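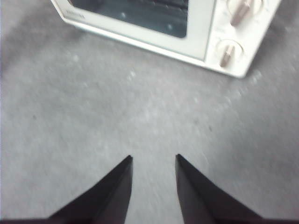
Figure 3. Compact white toaster oven with a dark glass door and control knobs to the right of it.

4.2 Where the small oven ends up

I went into this part of the study thinking I'd be writing about stoves. Instead I spent most of February listening to people talk about toaster ovens! Of the 61 households we visited, 31 had one out on the counter, and another 13 kept one in a cupboard or on top of the fridge (one lived in a hallway, on a shoe rack, and its owner was very happy with it there).

Figure 3 shows the sort of oven I mean, a little white one with a window in the door and two round knobs, one over the other. Knobs came up a lot. People told us they set them by feel, with the grip bar pointing "a bit past where it says," and several couldn't tell me what the markings on their own oven were for. Moushumi Gazi, who did the second round of interviews with me, started asking folks to set the dial for toast with their eyes closed, and 15 of them did it without any fuss.

We coded each oven's spot as fixed, drifting or stored. Drifting was my favorite – these are the ovens that get shoved toward the wall at dinner and pulled forward again at breakfast, so their place depends on what time you drop by. My first visits were all in the evening, and I had to go back and recode four kitchens after seeing them at 7 a.m. The recoded values are the ones used in Section 4.3.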